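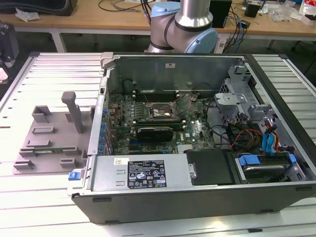
3.2 分解工程における部品分別の手順

使用済みデスクトップ型計算機の再資源化において、回収率を左右する要因は破砕以前の手作業段階に集中している。本研究では、Punent地区の回収拠点に搬入された筐体688台を対象として、開蓋から部品分別に至る工程を記録し、作業順序と部品の損傷との関係を検討した。対象機の多くは、図3に示すように、側板を外して横置きにすると主基板、ドライブケージおよび電源装置が上方から見渡せる構造をもつ。同図の機体ではCPUソケットが空で、固定金具とレバーが起きた状態にあり、グラフィックスカードは拡張スロットに装着されている。本稿ではこのように一部の部品のみが残る状態を「部分分解状態」と呼び、全部品を備える「未分解状態」と区別して集計した。

図3 側板を外したデスクトップ型計算機の内部（部分分解状態）

分別の単位は、主基板、メモリモジュール、拡張カード、記憶装置、電源装置、配線束および筐体金属の七区分とした。このうち配線束は、従来の統計では筐体金属に含めて計上されることが多かったが、銅の含有を考慮すれば独立した区分として扱うことが妥当である（Siregar and Ogunleye）。電源装置については、定格表示ラベルの判読が可能なものに限り型式別の集計に加え、判読できないものは「型式不明」として重量のみを記録した。

作業順序は二通りを設定した。第一の順序（以下、A順）では、配線束を先に取り外し、続いて記憶装置、拡張カード、主基板の順に進む。第二の順序（以下、B順）では、拡張カードとメモリモジュールを先に抜き取り、配線束は最後に処理する。作業者は12名で、いずれもTitinska式の分別手引による講習を修了している。各作業者には両順序を同数割り当て、習熟の影響を抑えるため、午前と午後で順序を入れ替えた。

取り出されたメモリモジュールは1,194枚であった。端子部の擦過傷は主としてA順で認められ、配線束を引き出す際にコネクタ周辺へ力が加わることが一因と考えられる。他方、B順では拡張カードの固定爪の破損がやや多く、狭い空間で爪を押し下げる動作の難しさが作業者の聞き取りでも指摘された。爪の破損は素材回収の観点からは問題とならないものの、主基板を再使用に回す場合には評価を下げる要因となる。

以上の結果を踏まえ、再使用を前提とする機体にはA順とB順を折衷した手順が適当と判断した。すなわち、メモリモジュールを最初に抜き取り、次に配線束を外し、その後に拡張カードへ進むものである。この折衷手順についてはKruger分室において300台を用いた追試を行い、その結果を3.4節に示す。なお、ソケットが空の機体では、露出した接点を保護するため、主基板を取り外す前に保護蓋を装着することとした。

当サイトでは利便性向上のためCookieを使用しています。［同意する］［設定］

共有 12　コメント 2

コメント

Larilel：配線束を独立区分とした点は実務に近く、参考になりました。コネクタの樹脂部分はどちらの区分で計量されたのでしょうか。

読者：A順の擦過傷ですが、筐体の大きさ別の内訳があれば拝見したいです。小型機では事情が異なるように思います。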